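第四讲 室内采光与眩光（课堂笔记整理版，未校）
2022年3月

先说上次没讲完的。照度和亮度又有人搞混，作业里一半以上写反了。照度是落到面上的，单位勒克斯；亮度是眼睛看到的，单位坎德拉每平方米。同一张桌子，照度一样，铺黑布和铺白纸亮度差很多。考试会考，别再写反。

本讲内容：
一、天光从哪儿来
二、采光系数
三、侧窗的毛病
四、眩光
五、遮阳和百叶
六、作业

一、天光从哪儿来

三块：直射日光，天空散射光，反射光（地面、对面楼、室内各表面）。做采光计算一般把直射扔掉，只算天空光。为什么扔，变化太快，云一过就没了，拿它当依据不保险。但是做眩光和过热的时候又必须捡回来。所以同一个房间要算两遍，条件不一样，别拿一套结果到处用。

全阴天模型：天顶最亮，地平线最暗，天顶亮度是地平线的三倍。这个比值记住。朝向没有影响，东南西北算出来一样。有同学问那为什么北京的设计院还要分朝向，因为实际不是天天阴天啊。模型是模型。

晴天模型：太阳周围有一圈很亮的区，背着太阳那一片天反而最暗、颜色最蓝。画室开北窗就是这个道理，光稳，偏冷。偏冷这件事后面讲色温再说。

地面反射别小看。浅色水泥地、雪地，能把光打到顶棚上去，再从顶棚漫下来，房间深处主要靠它。草地就差得多。沥青更差。

二、采光系数

定义：室内某点照度 除以 同一时刻室外无遮挡水平面的照度，乘100，写成百分数。全阴天条件下。

三个分量：
天空分量 SC，直接看得见天的那部分
室外反射分量 ERC，对面的墙什么的
室内反射分量 IRC，墙、顶、地来回弹
加起来就是。再乘玻璃透过、窗框遮挡、脏污三个折减。脏污那个大家总是忘，工业区的斜天窗半年不擦能掉很多，竖窗好一点，雨能冲。

例题（抄板书的）：室外照度假设已知，某点采光系数 2%，意思就是室外有一百份光，到这一点剩两份。听着很少对吧，可是阴天室外本来就是几千上万勒克斯，两份已经够看书了。

注意采光系数是个比值，跟当天亮不亮没关系。这是它好用的地方，也是它的缺点：反映不了一年里到底有多少小时够亮。所以后来有了动态指标，DA、UDI那一套。DA 看全年使用时间里有多少比例达到目标照度，UDI 分档，太暗一档，有用一档，太亮一档。下下讲细说，先知道名字。

动态指标要气象文件，逐时的。气象文件下载的时候看清楚站点，去年有一组拿海边机场的数据算山里的小学，结果漂亮得不得了，全错。

三、侧窗的毛病

侧窗便宜、能看景、好开好关，所以到处都是侧窗。毛病：

1. 不均匀。窗边亮得要死，里面黑。照度随进深掉得非常快，前两米就掉一大截。
2. 经验法则，有效进深等于窗上沿高度的两倍左右，有反光板可以到两倍半。注意是窗上沿，不是窗高。窗台往下开没什么用，照的是地和桌子腿。
3. 房间里面的人背着光看别人，脸是黑的。教室、诊室、接待台都有这个问题。

改善办法：窗上沿抬高；顶棚做白（反射比八成以上），这个最省钱；双侧开窗；进深减下来；隔墙上部用玻璃借光。高侧窗对里面好，对窗边的人没什么帮助。天窗效率最高，同样面积顶三个侧窗都不止，可是只有顶层能用，夏天还热，漏水。

案例一：Groldale 办公楼改造。原来是仓库，进深太大，业主一开始只肯换玻璃。换玻璃能有什么用，透过率从七成多提到八成，里面照样黑。后来把吊顶拆了，露出楼板刷白，窗上沿往上抬到梁底，中间那排工位才算能用。造价表在资料夹里，自己看。改造前后各测了194个点，网格法，距地0.75米，原始数据也在里面。同学们注意它靠墙一圈留了半米没布点，这是对的，贴墙布点会把平均值拉低。

案例二：Sriwong 的小诊所。Yaowalak Somboon 老师做的后评估，她用的是问卷加实测。结论挺有意思，实测照度达标的房间，投诉反而最多。原因在下一节。问卷设计也值得抄，问的是“您今天有没有动过窗帘”，没有问“您觉得舒不舒服”。问舒不舒服，大家都说还行。

四、眩光

眩光两种。

失能眩光：看不见了。对面来车开远光。光在眼球里散射，等于蒙了一层白纱，对比度掉下去。
不舒适眩光：看得见，难受，时间长了头疼。室内多数是这种。当时不觉得，下午四点开始揉眼睛。

影响因素四个，公式里都有：光源亮度、光源对眼睛张的立体角、离视线多远（位置指数）、背景亮度。前两个往上走就更难受；离视线越远、背景越亮就越好受。

这里有个反直觉的地方。窗很大的时候，窗本身就是背景，眼睛整个适应上去了，反而不一定比小窗难受。小窗开在一面深色墙的正中间，那个最刺眼。所以窗洞侧面要做浅色，最好做斜的，八字口，让亮度从玻璃到墙有个过渡。老教堂、老民居的厚墙都这么干。窗间墙也刷浅。

指标：DGI 老的，大面积天空光用；DGP 现在用得多，跟眼睛位置的垂直照度挂钩。DGP 小于0.35 感觉不到，0.35到0.40 感觉得到，0.40到0.45 烦人，再往上受不了。这几个数背一下。UGR 是给灯具用的，别拿去算窗！每年都有人拿去算窗。

测的时候视点位置很重要。坐姿眼高1.2米，站姿1.5到1.6。朝向取人真正干活时看的方向，不要图省事全部正对窗。显示器跟窗的关系：屏幕垂直于窗面最好，背窗屏幕反光，面窗刺眼。这条写进任何办公室的方案都不会错。

回到诊所那个事。达标的房间都在南边，照度够，窗外是一片浅色停车场，反光从低处上来，百叶调的是挡高处太阳的角度，低处来的光一点没挡住。护士干脆全放下来关死，白天开灯。结果采光白做。这叫百叶关死综合症，我自己起的名字，考试别写这个词。

五、遮阳和百叶

先分外遮阳、中间遮阳、内遮阳。
外遮阳挡热最好，热进不了屋。贵，要抗风，要擦。
中间的夹在两层玻璃中间，不落灰，坏了修起来麻烦。
内遮阳最便宜，挡光可以，挡热差，热已经进来了，叶片晒烫了再往屋里散。

水平的适合南向，太阳高，板子不用多深。垂直的适合东西向，太阳低，从侧面扫过来。东西向用水平板基本是装饰，要挡住得做得跟叶片一样密。北向在低纬度夏天也有太阳，别默认不用管，查一下太阳轨迹图。

百叶帘几个参数：叶宽、间距、倾角、反射比。叶宽比间距略大一点，合上才有搭接。倾角0度是水平。倾角抬起来之后看出去的视野掉得很快，45度已经看不到什么景了。颜色：浅色叶片把光往顶棚推，屋里亮，但叶片自己也变成亮条，近处看晃眼；深色叶片往外看清楚，可室内暗，还吸热。没有两头都占的。 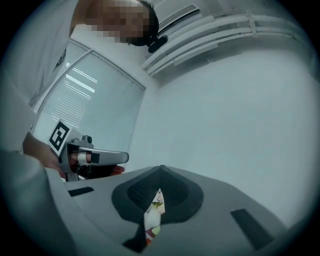

折中的做法是上下分区。上面三分之一叶片固定，角度往顶棚打光，下面三分之二给人自己调。Karnico 的样册里有这种，一根轨两套绳，样品在材料室靠里那个柜子，可以拉着玩，别拉坏。穿孔叶片也有，孔大了直射漏进来一地小光斑，慎用。

卷帘顺便说一句。看开孔率，1%、3%、5%、10%。西晒用1到3，北向5到10都行。太阳直接在视野里的时候，5%以上的布挡不住眩光，太阳那个点透过来还是非常亮。颜色规律跟百叶一样，深色布看得出去，浅色布发白发雾。

控制。手动的问题：人只在难受的时候去关，不难受了不会去开。有调查跟过一整年，很多帘子一个位置放几个月。电动自动的问题：一片云过来全楼哗哗响，人烦，最后把传感器拿胶带贴上。建议：自动放下，手动收起，或者每天中午和下班后自动复位一次。动作之间加延时，我一般取20分钟，短了太频繁。一定要给人留手动权限，哪怕他不用，有开关在那儿投诉就少。

Rarnance 那个图书馆走的是另一条路，不做可调，全靠固定的深窗洞加窗外一排落叶树。夏天树叶挡，冬天叶子掉了光进来。好处没有活动件，不会坏。坏处要等树长，头几年西边阅览区根本坐不住人，临时挂了布。树种、冠幅、落叶时间都要查，有的树春天发叶特别晚，四五月热起来了还是光杆。

补充一个容易漏的：灯具要跟窗平行分回路。靠窗一排单独一路，可以先关。现在很多教室灯是垂直窗布回路，要么全开要么全关，窗边大太阳底下灯也亮着。改回路比换灯省电，翻新时候顺手就做了。调光的话传感器不要放在能直接看见窗的位置，会被骗。

六、作业

1. 选一个你常待的房间，画平面和剖面，标窗上沿高度、窗台高、进深、各表面反射比（用色卡对，不要瞎填）。
2. 阴天测一次，网格间距自定，说明理由。室内外要同时读数，两个人一组，打电话对时间。没有阴天就等，不要拿晴天的数据来凑，看得出来的。
3. 算平均采光系数，跟实测比。差多少，为什么差。差得多不扣分，不解释扣分。
4. 选一个最难受的座位，写清楚什么时间、看哪个方向、难受在哪儿，给一个改法。改法不许写“加窗帘”三个字就完了，要有倾角或者开孔率。
5. 选做：记录一周帘子的位置，每天两次，固定时间。

照度计去设备间登记，用之前盖盖子归零，探头放平，人不要穿白衣服站旁边，反光会进去，也别挡着。电池自己看一下。

参考书还是上次那几本，第三章和第七章先看。色温显色性下一讲，带彩铅。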